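Cleaning Up Your Craft Table: Frequently Asked Questions

These are the questions we get most often at the Talville shop about keeping a work table clean between jobs. Most of them come from people who share a table at home or in a hall. If yours isn't covered, ask at the counter or send us a message using the details at the bottom of the page.

Do I need to cover the table at all?

If it's a white or light-coloured table, yes. Dye, glue and pencil get into the surface and don't always come out. A large sheet of brown paper is the cheapest cover we know of and it can be replaced whenever it gets too marked. Leave a bit of table showing along the edges so you can see whether anything has rolled off the paper.

What paper should I use?

Plain brown kraft paper of a decent weight. Thin wrapping paper tears as soon as you brush across it. We sell the Plikari roll, item 303, which is wide enough for most folding tables. Tape it down at the corners only. If you tape the whole edge it buckles when the weather is humid.

How often should the paper be changed?

When it's torn, sticky or wet. Pencil marks and dry stains are fine. In our own workroom a sheet usually lasts a few weeks, less in May when the school groups are in.

Brush and pan, or vacuum?

Brush and pan for anything you can pick up with your fingers. Chunks of sponge and foam block a vacuum hose, and a vacuum will also lift the paper off the table. Keep the vacuum for the floor.

What kind of brush is best?

A small one with a wooden handle and fairly soft bristles. Big floor brushes push too much at once and send the light bits over the side. Hold it upright and use short strokes toward the pan. Stiff bristles scratch the paper and leave fluff behind, which you then have to sweep up as well.

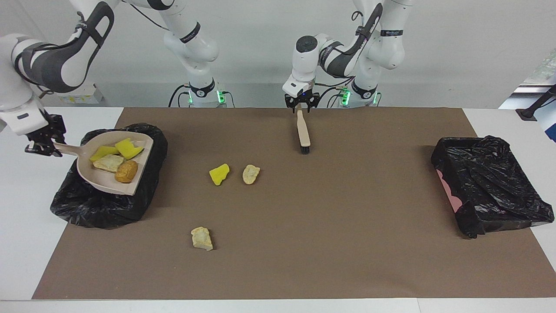
Small brush on the paper, with the dustpan and its pieces resting on a black bag.

Why does sponge go everywhere when I sweep it?

It's light and it springs. Sweep slowly and don't flick at the end of the stroke. Pick out the larger offcuts by hand first if there are a lot of them. Fine crumbs sometimes cling to the bristles, especially on dry days. Tapping the brush on the inside of the bag gets most of them off.

Does it matter what sort of dustpan I buy?

The front lip matters most. It should sit flat on the table with no gap. Check this in the shop by putting the pan on the counter and looking along the edge. Any colour will do, although small pale offcuts are easier to spot on a dark pan. The Jarko pan and brush set is the one we stock. You can also buy the brush on its own as a replacement.

Where should I put the rubbish bag?

On the table or hanging from the end of it, on the side you sweep toward. A bag on the floor means carrying a full pan past your knees. If you keep it on the table, fold the opening back so it stays open while you tip the pan in. A black garbage bag holds more than you need for one session, so roll the top down and use it again next time.

Can I put the offcuts in the recycling?

Synthetic sponge and foam go in the general garbage. Clean brown paper can go in with the cardboard in most areas, but paper with glue or paint on it can't. Check with your own council if you're not sure, as the rules do vary.

Are any offcuts worth keeping?

Yes. Sponge pieces bigger than a thumb are good for dabbing paint or lifting a spill. We keep ours in a tub with a lid. Throw out anything that has gone hard or crumbly.

How do I clean the brush and pan?

Wash the pan in warm soapy water and dry it with a cloth. For the brush, comb the bristles out with an old fork, then rinse them without soaking the handle. Wood that sits in water will swell and the bristles work loose. Leave the brush on its side to dry, never standing on its bristles.

Do you sell paper in bulk?

Schools and clubs can order full cartons through our supplier, Bošković. Allow 2 weeks for delivery – longer over the school holidays. We don't cut cartons, but single rolls are always in the shop.

Can I return a roll once it's open?

No, unless it's damaged. Bring it in with the receipt and we'll swap it over.

Page updated Mar 2, 2023 | Contact us: 281 Station Street, Talville | © Talville Craft Supplies | Back to top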